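Setting Up a Two-Arm Bench Kit for Breakfast Chores
Tips and notes on the Plikance Avent kit
Posted Jun 6, 2023

The Avent is a two-arm bench kit from Plikance, sold with two grippers, a controller, a clamp set and a task editor that runs on an ordinary laptop. The manual covers assembly well enough and says little about kitchen work. These notes cover the gap. They assume the arms are bolted down, the firmware is current and the joint calibration has passed.

Table and surface

Mount both arms on the back edge of the table. Front mounting gives better reach toward a shelf but puts the elbows where a person stands. A back mount leaves the working side open for loading bread and taking plates away.

Cover the work area with one large sheet of plain brown wrapping paper, taped at the corners on the underside. It cuts glare from a white top, gives light-colored dishes an edge the vision module can find, and goes in the recycling when it is full of crumbs. Patterned tablecloths cause false detections. So does foil.

Daylight from one side is the most common source of missed grasps. If the table is near a window, run the exposure routine at the hour you plan to use the kit, and run it again in December, when the sun sits lower and comes farther across the table.

Dishes

Use plastic for the first month. The default grip force is 49 on the Avent scale of 100, and that is too high for thin cups. Set it to 30 and work upward until the cup stops slipping. Tapered cups should be taken at the rim, with one finger inside and one outside. A grasp around the body tends to slide down the taper and tip the cup on release.

Shallow bowls are harder than cups. Leave a clear hand's width on all sides, and do not stack them. The editor will accept a stacked pick, but the second bowl usually comes along with the first.

Matching items are fine as long as they are in separate zones. Assign each arm its own half of the table and leave a clear band down the middle. Collision checking works across the band, but the arms slow to a crawl when both are near it.

Toaster

Pick a toaster with an exposed lever and a high lift. Bread that stands well proud of the slot can be taken by the default fingers. Bread that sits flush cannot, and reaching into a slot with metal fingers is a bad idea in any case. Write the task so that the toaster is unplugged before any pick near the slots. The kit has no means of checking this, so add a manual confirm step.

Approach the slice from directly above, with the fingers parallel to its wide face. Set the approach speed to 2 and the lift speed to 3. Faster lifts tear soft bread at the grip line.
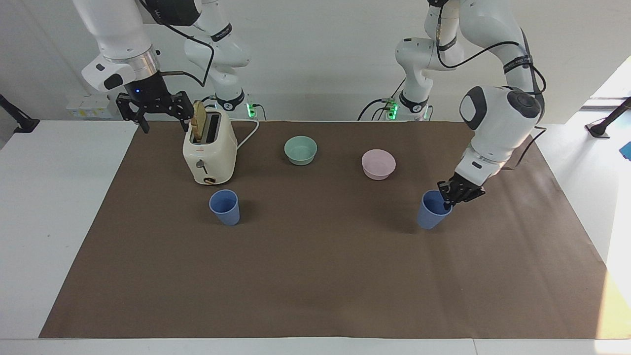
Route the toaster cord toward the back and keep it out of both arm zones. The arm cables need slack at the wrist, enough for a full turn, and should be tied down along the rear edge once past the base. Check the ties monthly.

Cleaning

Wipe the fingers with a damp cloth after each session and dry them. Crumbs collect at the finger pivots and show up later as a drifting zero position. A soft paintbrush clears them. Do not use compressed air, which drives them into the housing.

Alternatives and cost of ownership

The Hulme single-arm kit is cheaper and handles the toast task on its own, but moving a cup while the slice is held means setting one of them down first. Velulard sells padded fingers that fit the Avent mount. They hold cups better and toast worse — the pads pick up butter and have to be washed separately. A spare set of the standard fingers is the more useful purchase.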